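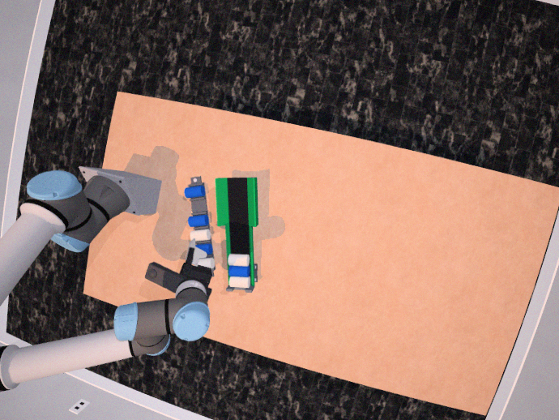

Speaker notes: Covering a housing story when you don't live there

Opening (keep it short, they've just had lunch)

Hi everybody, I'm Kulsoom Rizvi, I report on housing for a small paper in Widport. I'm going to talk about the Sasdale hostel, how I got the story and a couple of things I got wrong. Stop me if I talk too fast -- I do that.

Background

Sasdale was built for dock workers and later turned into family rooms. When I first went, in May, the elevator was out and people on the top floor were hauling water up the stairs in paint buckets. The city's own list had 1,417 people living there. The residents' group had 2,649. I printed the city number in my first piece and got an earful, and I deserved it! The list left out anyone who was subletting, so pretty much every cousin and grandmother in the building.

(Pause. Ask who has run an official number without calling anyone.)

Getting in the door

My first three visits got me nothing I could print. People were polite, they gave me tea, and they told me the building was fine. Then Mirjana Begović, who has lived on the second floor for 28 years, let me sit in her kitchen while she argued on the phone with the power company.
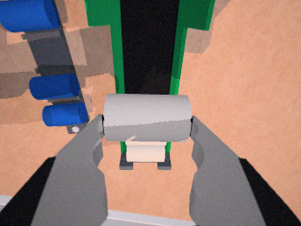

She was on hold so long that we ate supper. By the end of it two neighbors had come in to complain about the same bill, and they brought their own copies, and that was my story right there on the table.

So, go at supper time. Leave the notebook in your bag for a while. Ask about bills before you ask about feelings.

Names and safety

Six people asked me to change their names because they were scared of the landlord. My editor, Cameron Bolger, wanted real names all the way through, and we went back and forth on it for days. We ended up using first names only for those six and told readers why in the second paragraph. I'd do it the same way again.

Questions I usually get
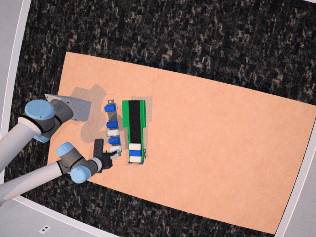 Did you pay anyone for an interview?
We never paid for one. I brought bread and phone credit a few times, and I told my editor each time so it was written down somewhere.

What happened with the power?
It was back on in most of the building when I last visited. The east stairs were still dark, and I'm still calling about them.

(If there's time, play the clip of Mirjana on hold. Then hand over to Tariq for the records session.)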